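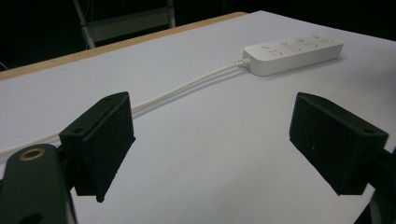

Fingers on my hand-held gripper close crooked — shim or reprint?

Posted by Zondness, June 24, 2019

Hi everyone! I put together a two-finger hand-held gripper over the winter and I'm having a ball with it. Black printed fingers, one screw hole near the top corner of each, dark arms behind. My trouble is that the pads meet at the tips first and leave a gap higher up. Power strip buttons are fine, but thin cable slides straight out. It's done around 700 grips since December. Do I shim the fingers or print new ones?

3 replies

Brallmont
Love these little grippers! Don't reprint yet. Back both finger screws off half a turn, close the gripper on a flat steel ruler, hold it shut and snug the screws up again while it's squeezed. Mine came good in 15 minutes. Check the pivots on the arms while you're in there — a bit of side play at the pivot turns into a lot at the tip. And if the flat inner faces feel rough, rub them on fine sandpaper laid on a table. Go easy, you only want the high spots gone.

Obi
just print new ones, filament is cheap

Nemo
Brallmont's ruler trick is great, I do it every time I swap fingers. If you still see light between the pads afterwards, try 2 layers of masking tape behind the finger as a shim, at whichever end needs to come forward. Tape squashes a bit, so swap it for a strip of thin plastic once you know the thickness. For cable I'd also stick some thin rubber on the inner faces — huge difference in grip! Recheck your fully closed position after that, the pads will be touching sooner than they used to.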